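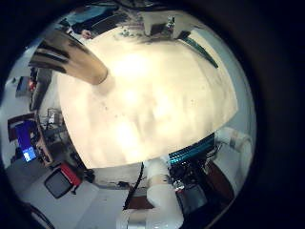

Severeck Worktop Oil, Clear

Kinnunen Surface Care
Item 436
Sizes: small can, large can, trade drum
Finish: matte
Use: indoor only

Severeck is a penetrating oil for solid wood worktops, tables and shelves. It soaks into the surface and hardens there, so there is no film on top to chip or peel. Worn areas can be touched up without sanding the whole piece.

The clear version adds no pigment. Like any oil, it will make bare wood look a little darker and warmer. Oak and ash change slightly. Walnut and cherry change a good deal more. If you want to keep pale wood close to its raw color, look at Severeck Pale, which has a small amount of white pigment in it.

What it is suited to

Kitchen worktops, dining tables, desks, workbenches, window sills and wooden shelves. It can go over an older coat of Severeck or over most other hardening oils once the surface is clean and dull.

It will not bond to varnish, lacquer or paint. Those have to come off down to bare wood first. It also does nothing useful on laminate or melamine, and any oil left on those will stay sticky. We do not recommend it for floors. Drondano Floor Oil is made for that job and holds up better to grit and shoes.

Preparing the surface

Sand along the grain, finishing with 180 grit. Going finer than that closes up the wood and less oil gets in. Vacuum the dust, then wipe with a cloth that is barely damp and let the wood dry overnight.

Check for old glue around joints and edges. Glue spots show up as pale patches once the oil goes on, and the only fix is to sand them out and start again in that area. A raking light from a window or a work lamp makes them easier to find.

Try the oil on an offcut or on the underside of the piece before you do the whole thing.

Applying

Stir the can well. Do not shake it.

Spread a thin, even coat with a lint-free cloth, a short-pile roller or a white pad. Leave it for 30 minutes. If dull patches appear in that time, add a little more oil to those spots. Then wipe off everything that has not soaked in, using clean dry cloths. The surface should feel almost dry to the hand when you are done.

Let it dry overnight and repeat. Two coats are enough for most furniture. A worktop next to a sink needs three, and end grain will take four without trouble. The most common mistake is leaving too much oil on the surface – it dries slowly, stays tacky and collects dust.

Keep the room above 60 degrees Fahrenheit with a window open. Cold rooms slow the drying a great deal.

Drying and first use

The surface can be used lightly after two days. Keep water, hot dishes and heavy objects off it for a full week. Do not cover it with a cloth or a mat during that time, as the oil needs air to harden.

Everyday care

Wipe with a damp cloth and mild soap. Dry up standing water, coffee and wine soon after they are spilled. Avoid scouring powder and anything containing ammonia. When water no longer beads on the surface, it is time for a maintenance coat. For a kitchen worktop that is usually once or twice a year, and for a desk every few years.

Safety

Cloths soaked in oil can heat up and catch fire on their own. Lay them flat outdoors to dry, or put them in a metal container filled with water and close the lid. Do this right after use, including during breaks between coats. Never leave them in a pile or throw them in the trash while they are damp with oil.

Wear gloves, and keep the can away from children. Read the label before opening.

Storage

Close the lid tightly and store the can upright in a frost-free place. An opened can may form a skin on top. Cut the skin out and strain the rest before use.

Goes with

Severeck Pale
Edorus Wood Soap, for regular cleaning
Edorus White Pads, pack of five
Drondano Floor Oil

Changes to this page

The small can has had a new lid since February. The oil inside is the same, and old and new cans can be mixed on one job.

Last updated 25 April 2021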